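The bus from Rimine was late, so Kwan-ho Sin missed the speech and was glad of it. He had read the Skokix brochure on the ride. It promised kitchens that looked after themselves by next December.

"You're the one who wrote to us," said the woman at the door. Her badge said Hoshino.

"Two times."

"We did answer the first one."

She took him to the counter where the work was being done. He had expected a tall machine with a face. What he got was a pair of black jaws at the end of somebody's arm, and a spoon.

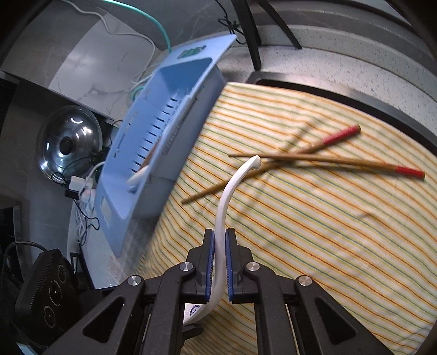 The spoon, at the counter, with the chopsticks still on the cloth.

"So a person is holding it," Kwan-ho said.

"For now. The person shows how it's done. The robot learns from that."

"And how long to learn a spoon?"

"We've logged 367 hours."

He thought of his mother, who could clear a table for eight while arguing on the phone. He looked at the blue pads pressed against the spoon, then at the chopsticks lying crossed on the striped cloth.

"Do those next," he said.

"Chopsticks are on the schedule for the afternoon."

"I'm here now."

Hoshino glanced across the counter at a man named Uren, who shook his head without looking up.

"They're thin," she said. "Thin is harder."

Kwan-ho wrote that down under the price, which he had already underlined. Then he asked where the coffee was, and who had made it.

"I did," said Uren.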